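Petelgate's two-handed gripper kit is finally up for order

Jun 27, 2026

Okay, robot folks, the thing I've been bugging everybody about since May is here! Petelgate opened orders this morning for its handheld gripper kit, the one you squeeze yourself to record what a robot should do later. You get 2 grippers, a charging dock and a year of the Humex software that turns your recordings into something a robot arm can learn from. The first batch is 100 kits and the price is $1,304, plus shipping (ouch on the shipping, it's a heavy box).

I got to spend an afternoon with a set over at Bosenside, the shop that's handling orders and repairs for this side of the country. Blandine Renaud runs the demo bench there and she let me stay way past closing, so thank you, Blandine! 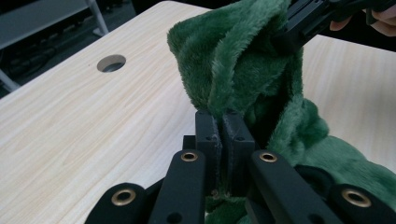

Cloth is what I wanted to try first, and it's what Petelgate has been pushing hardest in its announcements. Any gripper can grab a block. A soft thing that slumps and folds over on itself is a whole different headache, and I've watched pricier tools chew on a T-shirt and come up with air. So, fuzzy green fabric, one gripper pinching it up into a peak and the other one down low with its two pads almost touching, right up against the bottom folds. I like how slim those pads are. There's a lot of pile in that fabric, and I could still tell where the tips were, with the arms and their little brass eyelets fanned out below.

Now for the gripes. The squeeze is stiff, and my hand was complaining after a long stretch of folding. Blandine says a softer spring is coming as a spare part, but she didn't have one to show me. The Humex software also wants you to name every single recording before it'll save, which got old fast (mine are mostly called "towel again").

If you already own the older Widmer handles, the dock fits those too, and Bosenside will sell it to you by itself. I didn't get a price on that one. Orders go through the Bosenside counter or the Petelgate site, with a limit of two kits per customer, and the first boxes go out as soon as the batch is packed. I've put my name down for one and I'll report back once I've tried it on socks.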